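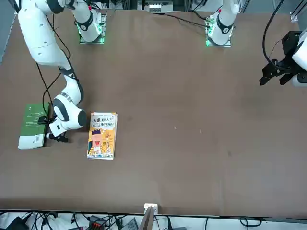
헌책방 필데일(Pilldale)의 문을 열면 종이 냄새가 먼저 달려든다. 주인은 인사보다 책 이야기를 먼저 꺼내는 사람이었다. "어제 들어온 책인데요, 앞사람이 밑줄을 그은 데가 제가 그었을 자리랑 똑같아요! 이럴 때 진짜 소름이 돋죠."

그는 원래 인쇄소에서 일했다. 재단기 옆에서 하루를 보내다 보니 책을 읽을 때도 내용보다 제본부터 살피는 버릇이 들었다고 한다. "등을 보면 대충 알아요. 실로 꿰맨 책은 펼쳤을 때 가만히 누워 있거든요. 풀로만 붙인 책은 자꾸 일어나려고 하고요."

서가에는 나름의 규칙이 있다. 분야별로 나누다가 지난 11월에 전부 엎고, 읽는 데 걸리는 시간으로 다시 꽂았다. 앉은자리에서 끝낼 책, 주말을 통째로 내줘야 할 책, 한 계절을 붙들고 갈 책. 손님들이 처음엔 헤맸는데 지금은 오히려 이쪽을 좋아한단다. "여행 가는 분이 와서 비행기에서 읽을 만큼만 달라고 하세요. 저는 그 주문이 제일 신나요(기차면 또 달라지니까 꼭 물어봅니다)."

가장 아끼는 책을 묻자 한참을 망설이더니 427쪽짜리 낡은 식물 도감을 꺼내 왔다. 마지막 장이 떨어져 나가 424쪽에서 끝나는 책이다. "없어진 3쪽이 색인이에요. 그래서 이 책은 찾아볼 수가 없고 처음부터 넘겨야 해요. 덕분에 이름도 모르던 이끼를 엄청 알게 됐어요."

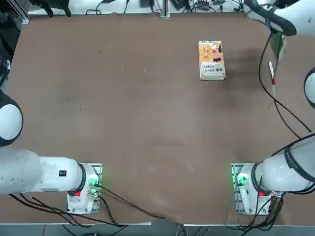 탁자에 쌓인 책.

책방에서는 매달 낭독 모임도 연다. 이름은 '람브라키스(Lambrakis)'. 뜻을 물었더니 첫 모임에서 읽은 소설 속 여관 이름이라고 했다. 한 사람이 열 쪽 남짓 소리 내어 읽으면 나머지는 듣기만 한다. 감상은 말해도 되고 안 해도 된다. "눈으로 읽을 때는 휙 지나간 문장이 남의 목소리로 들으면 갑자기 우스워져요. 다 같이 웃다가 차례를 잊어버린 적도 많아요."

번역서 이야기가 나오자 목소리가 한 톤 올라갔다. 같은 소설의 옛 번역과 새 번역을 나란히 놓고 첫 문단만 비교해 읽는 것이 요즘의 낙이라고. "옛 번역은 인물들이 다 점잖아요. 새 번역에서는 그 사람들이 싸워요. 둘 다 읽으면 친구를 두 번 사귀는 기분이랄까요."

팔기 싫은 책도 있지 않느냐고 했더니 금세 고개를 끄덕인다. 그런 책은 계산대 뒤에 숨겨 두는데, 누가 제목을 정확히 대며 찾으면 군말 없이 내주기로 정해 두었다. "그렇게 보낸 책은 안 아까워요. 아니, 조금 아깝긴 한데 기분은 좋아요."

올해는 책등이 망가진 책을 직접 고쳐 볼 생각이다. 수선 연습용으로 표지가 헐거워진 문고본을 200권 모아 두었고, 한 권은 벌써 거꾸로 붙여 버렸다며 웃었다. 그 책도 서가에 꽂혀 있다. 앉은자리에서 끝낼 책 칸, 맨 아랫줄이다.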